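The tray on the bed

Every home in Iltdale has a place where small things go to rest. In our apartment it was the window sill, then the top of the refrigerator, then a drawer which did not close any more. In December I decided to try the method of the box lid: you take one shallow lid, put it on the bed, and bring to it everything that has no address. 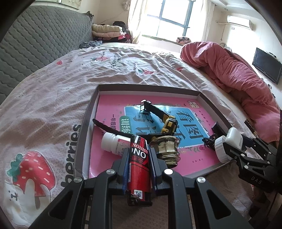
A battery, a watch and a white bottle, with a first-grade workbook under them.

The rule is simple. You may keep the lid on the bed only until the evening, so you must decide before you sleep. I gave myself two minutes for each thing. The first one took much longer, as I had to remember which drawer was for the electrical things.
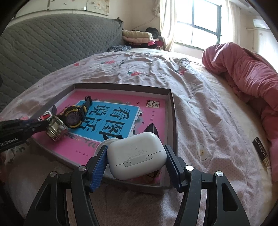
Earbuds are the worst guests in a house. They have moved between my coat, my bag and the kitchen so many times that I bought for them a small felt pocket from Birkari, and then I lost the pocket. Now they live in a bowl by the door, together with the keys.

School books are easier. They go on the low shelf, standing, where a child can reach them without help. The watch I put on a hook beside the mirror.

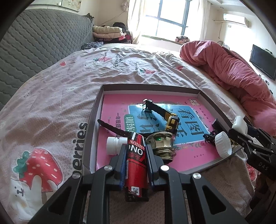

Workbook and small things in the lid, on the strawberry sheet.

By evening the lid was empty and I put it under the bed for next month.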